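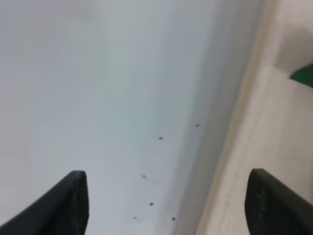 Hagos Abera has his sleeves up before I've got my coat off. Wednesday, February 12, 2020, a bit after eight, and the back room at Stollow already smells of sugar soap. I have 40 minutes with him before he has to drive out to a customer. He talks while he works so most of my notes are sideways.

He takes in white furniture. Mostly white, anyway. Cupboard doors, table tops, shelves, the odd desk. People bring them in stained, scuffed, yellowed at one corner, and he brings them back, or tells you it's not worth it. He tells a lot of people it's not worth it.

"White is the hardest," he says. "Everybody buys it thinking it's easy. Clean, bright, goes with everything. Then you live with it two years and you see every speck. On oak you'd never see it. On oak you could drop a coffee and walk away."

He started in 2011, by himself, in a garage. Before that he drove a delivery van for a furniture store and got tired of carrying things into houses and then carrying the same things out to the dump. Esi Addo joined him four years ago and does the books, the phone and all of the spraying. She's got a mask pushed up on her forehead most of the time I'm there.

First thing he does with any piece is look. Just look. Takes longer than you'd think. He tips his head down until his cheek is nearly on the surface and sights along it toward the window.

"Dots," he says. "People come in and say, it's got dots. OK. What's a dot? Could be a fly. Could be ink. Could be a hole somebody drilled for a bracket and forgot. From standing height they all look the same, and you can't treat them the same."

So how do you tell?

"Fingernail. Run it over. If it clicks going in, it's a hole. If it bumps, it's sitting on top and that's good news, that's dirt or glue or paint. If you feel nothing at all it's in the finish, and then we have to talk about money."

He won't let customers do the nail test themselves with anything harder than a nail. No coins, no keys. He had a man last July who checked his table with a screwdriver. "So then we had a hole," Hagos says.

The cleaning part is boring and he says so. Warm water, a drop of dish soap, a soft cloth wrung out almost dry. Wipe, wait, wipe with clean water, dry it. Then look again. He figures half of what comes through the door could have been fixed at that stage, at home, for nothing. Does he charge for it? "A little. I have rent." The rent is 526 a month, he tells me, and then asks me if I really need to write that down. (He said fine in the end.)

After soap it gets into opinions. He doesn't like the melamine sponges. Everyone loves them, he knows, everybody's got a box under the sink. "It's sandpaper. Very fine sandpaper. You rub the spot out, great, and now you have a shiny ring or a dull ring and I can't get that out for you. The spot I could have got out."

Esi, from the other side of the room, without turning around: "I use them."

"She uses them on the sink."

"I use them on everything."

They've had this one before.

For spots that sit on top and won't shift he has a thing from Puver, a cream in a flat tin, that he puts on with a bit of T-shirt. He won't be drawn on what's in it. He leaves it five minutes, sometimes ten, and lifts it off with the edge of a plastic scraper, held low. For sticky stuff — tape, labels, whatever kids put on tables — a hair dryer on the low setting, then thumb. "Thumb is the best tool in here. I'd like a spare."

Scratches are a different converstion. The fine gray ones, the ones that look like a hair's been left lying on the surface, are often not scratches. Something soft and dark got dragged across and left a bit of itself behind. Metal from a belt buckle, rubber off a shoe, pencil. "Try and pick it up like a hair. Then try and wipe it. Then panic." He says panic very calmly.

A real scratch, one you can catch a nail in, he fills. Wax for a shelf nobody touches, a two part filler for a table. Then it's wet sanding, spray, wait, spray again. Esi takes over here and she's better on the detail than he is.

"The filler isn't the problem," she says. "Color's the problem. There's no such thing as white." She pulls out a ring of sample chips, more than 60 of them, all white. To me they're all white. She lays two next to each other by the window and one goes pink. Moves them under the lamp and the same one goes kind of blue. "See? And that's new. Now age it. One end of the desk's had the sun and the other end's had a printer on it."

She matches in daylight only. Mornings if she can. In winter that means a pretty short day and there's a backlog until spring, people get annoyed, she's sorry about it but not that sorry. A chip code she uses a lot is 3537. She says it the way you'd mention a cousin. It's her off-white for kitchens, warm but not cream. She says cream is a whole other fight.

Edges next. I ask because I've got a bookcase at home with the edging hanging off it and I'm not above getting free advice.

Edges are where it all goes first, Hagos says. The flat part of a board can look fine for twenty years. The edge gets knocked, the edge gets wet, the vacuum hits it. Where two pieces meet you get a line of gunk down in the join and people go at it with a knife. Please don't. Old toothbrush, soapy water, along the line and never across it. Dry it straight away. If the strip's lifting, he warms it with an iron through a piece of paper, medium heat, presses it down with a wood block and counts to thirty. Loose old glue gets scraped off before that or it'll never sit flat.

"And don't do it on the last day before guests come," he says. "Everyone does it the last day before guests come."

Rounded corners he likes. They don't chip like square ones do. They're a pain to sand though. You go flat-handed across the top and without noticing you've gone through the finish right where it starts to bend. Esi tapes them off. He does them by hand last, with the paper wrapped around a bit of foam. Four strokes and look, four strokes and look.

A phone goes. It's Santeri Manninen, who's got a dentist's waiting room full of white side tables and wants all of them back by Friday. Hagos tells him Tuesday. There's some back and forth. It's Tuesday.

What about price, I ask while he's hunting for his keys. A clean and check is cheap. A fill and respray on a desk top is 500, and he knows you can buy a new desk for less than that. He says it to customers up front. Some of them laugh and leave. The ones who stay mostly have a reason, it was their mother's or it fits the alcove exactly or they just can't face another flat pack.

Does he get it perfect? No. He's pretty firm about that. There was one top from Vilho Oksanen, a retired music teacher, long thing, pale, marks all down the middle of it. They got most of them. Two stayed. Holes, filled, but if the light's low you can find them with your eye if you know where. Hagos pointed them out to him before he paid.

"He put a lamp on one," says Esi. "And a plant on the other I think."

Hagos has the keys. He has the tin of Puver in his jacket pocket, two cloths, the scraper. Today's job is a kitchen across town, a woman who rang up and said there was something on the worktop and she didn't know what it was and she hadn't touched it.

"She hadn't touched it," he says again, very pleased, and holds the door for me. I tell him about the bookcase on the way down the stairs. Iron, paper, block, thirty. He makes me repeat it.

Stollow takes drop offs on weekday mornings, ring the bell marked Addo. Bring the piece dry and wrapped in a sheet. No bubble wrap against the finish please, it leaves circles.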